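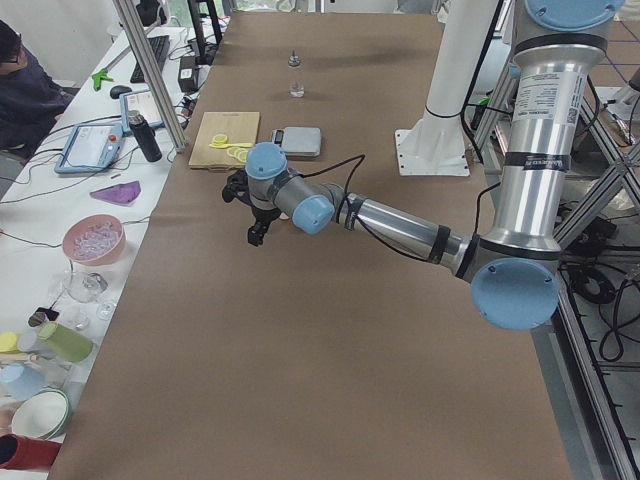

Lining a long table with paper for a village supper -- is it worth it?

plumduff
Posted 14/05/2024

Hello all, first proper post after a long time reading the rest of you. I've been put in charge of tables for the Mellham harvest supper in September, which sounds a long way off but my mother always said you should start worrying two seasons ahead, and I am my mother's daughter. We have the long hall with the trestles down the middle, and for as long as I can remember we've used the white cotton cloths that were bought in 1980. They are lovely, and they are also a nightmare. Last year I brought the whole lot home and I was still getting beetroot out of them at Christmas.

So I've been wondering about plain brown kraft paper, straight off the roll, the whole length of the table. Has anyone done it for a sit-down meal and not just a children's party? Does it look mean? Does gravy go through it? I have 17 tables to think about and I would rather hear the bad news now.

Umesh Ahuja
We did this for my daughter's wedding lunch and I would do it again tomorrow! Buy the heavier paper, though. The thin stuff you get for parcels wrinkles the moment somebody leans on it, and once it has a wrinkle the wine glasses start to wobble and all the aunties get nervous. We ran it right over the ends and taped it underneath. People wrote little messages to the couple on it as the afternoon went on, and we've kept the best bit rolled up in a tube on top of the wardrobe (where my wife says it will stay until we die).

Gravy sits on top for a good while before it soaks in. Dhal, in my experience, the same.

hettys_gran
I'm afraid I'm going to be the voice of doom. I don't like it. A supper where people have paid for a ticket and put on a decent shirt ought to have a cloth. Paper rustles every time you move your plate, and it makes me think of the fish and chip shop, much as I love the fish and chip shop. If the washing is the trouble, share it out. Eight households taking two cloths each is hardly any work at all, and you'd only have one over. We've done it that way at ours for years and it gives people a reason to drop in for a cup of tea when they bring them back.

plumduff
Thank you both. Hetty's gran, I do see that, and I wouldn't throw the cotton ones out for the world. But we did try sharing them round and two came back pink.

Evaristo Sorrentino
Pink is a colour! You could have a pink table.

More seriously, I cooked in a small place in Plakia for six summers and we had paper on every table, clipped at the corners because of the wind. Nobody thought it mean. What made it look nice was everything else -- proper glasses, a jug of whatever was growing by the road, bread put straight down in front of people. When they left you folded the whole thing inwards, crumbs, olive stones and all, and the table was clean before the next family had sat down. I still do it at home when my brothers come, though my kitchen table is a good deal smaller than yours.

hettys_gran
Yes, but Evaristo, you had the sea. We have strip lighting and a serving hatch.

Evaristo Sorrentino
This is true. I withdraw the sea.

Estíbaliz Cordero
Can I suggest a bit of both, to keep the peace? At our allotment lunch we put the old cloths on first and ran a narrower strip of brown paper down the middle, where the dishes go. That's where most of the mess happens, after all. The cloth shows at the sides so it feels like a dinner, and the paper stops it sliding about on the bare table, or at least that's how it seemed to me. We wrote the names of the dishes next to them in thick pencil, with a note for anything with nuts in, and that saved me answering the same question all afternoon.

Try it on one table first, and leave a spoonful of gravy on it overnight.

Umesh Ahuja
Ah, that's a good idea, writing the dishes on. One warning from me: no felt pens. They go through, and then you've got a tablecloth that says LEEK TART for ever.

plumduff
Estíbaliz, I think you may have saved me! I put it to the others tonight and even my sister-in-law, who was firmly on the side of the cotton, said she could live with a strip. I've got an end of roll in the garage so I'll do the gravy test this weekend and report back.

hettys_gran
I could live with a strip too. But please iron the cloths underneath, dear, it does show.

plumduff
I will iron them. I may grumble, but I will iron them. Does anybody have a good way of getting the paper to lie flat when it's been on the roll a long time? Mine springs back up like a blind.

Estíbaliz Cordero
Roll it the other way round a broom handle and leave it overnight with a couple of elastic bands on. Not too tight or you'll get ridges.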